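Rules Before Speed

At Kontogiannis, every new task for the two-armed robots begins with a written rule sheet. Orla Breathnach keeps it to 3 pages, so that people will read it.
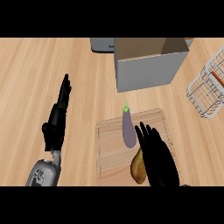

Ginden Robot Practice Group

The kitchen task, with its eggplant and pear on a cutting board, must pass 136 checks in simulation. One rule says that an idle hand stays clear of all objects. Conall Keane wanted fewer checks, but after nearly 2,000 runs he asked for more. The next review is in December.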